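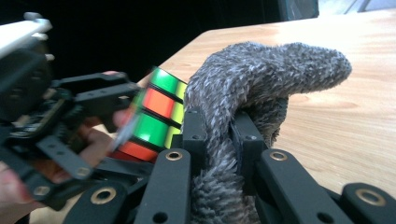

**図2** 手持ちグリッパのカメラから得た両手収集中の一コマ。手前のグリッパが灰色の毛足の長いぬいぐるみ状の物体を挟み、左では人が手で保持したもう一方のグリッパがルービックキューブを把持している。

### 3.2 手持ちグリッパによる両手デモンストレーションの収集

前節で述べた遠隔操作による収集は、操作者が慣れるまでにどうしても時間がかかり、私たち自身も最初の数週間はずいぶん苦労した。そこで本研究では、思い切ってロボット本体を収集の場から外し、人が左右の手にグリッパを1台ずつ持って、普段の手つきに近いかたちで作業を行う方式に切り替えた。この方式で2020年4月から集め始めたデータ群を、以下では Trendis と呼ぶ。収集した試行は全部で502件、対象とした物体は32種類である。

物体の選定にあたっては、形の変わらないものと変わるものを、できるだけ同じ試行の中に混ぜるよう心がけた。図2はその組み合わせの一例で、角のはっきりした立方体と、挟んだ部分の下や間で膨らみ、上の方がくたりと横に曲がっている柔らかい物体とが、隣り合って映っている。後者のような物体は指の閉じ幅だけでは把持の状態を推し量りにくく、手元の画像に頼る割合が大きくなる。毛足の長い表面は濃淡の灰色が入り混じり、光の当たる縁だけが明るく見えるため、輪郭の抽出に頼った初期の前処理ではうまく扱えなかった。結局、前処理による切り出しはやめ、画像全体をそのまま学習器に渡すことにした。回り道ではあったが、このときの失敗から学んだことは多い。

もう一つ、早いうちに考えておかねばならなかったのが、画面に入り込むグリッパ自身の扱いである。図2でも、手前の黒いリンクと指の板が画面の下側を大きく占め、左にはもう一方の機構と、それを握る人の手が見えている。自分のグリッパについては、画像中の位置が開き幅によってほぼ決まるので、マスクをかけずに残した。むしろ指の板と物体の接するあたりが常に映っていることは、学習にとってありがたい手がかりになると私たちは考えている。一方、相手側の手は学習後の実機には存在しないものであり、この違いをどう埋めるかについては Zervas と Haslinger の間で長い議論があった。最終的には、手の領域を塗りつぶした画像と元の画像の両方を学習に用い、その比率を訓練の途中で変えていくという、いくぶん折衷的な方法に落ち着いた。詳しくは4.1節で述べる。

照明は特に統制していない。背景がほとんど黒く沈む一方で、画面の隅に窓際の明るい帯が入るような条件も、そのまま残してある。露出を固定した収集も試みたものの、卓上の木目が白く飛んでしまう試行が増えたため、自動露出に戻した。

各試行には、把持の開始と終了の時刻を人手で付した。この地道な作業は Chrysikopoulos と Lambrakis の2名が引き受け、判断の分かれた区間については両者が並んで映像を見直している。柔らかい物体では、どの瞬間をもって「掴んだ」とするかが思いのほか悩ましく、本稿では指の閉じる動きが止まった時点を把持の開始と定めた。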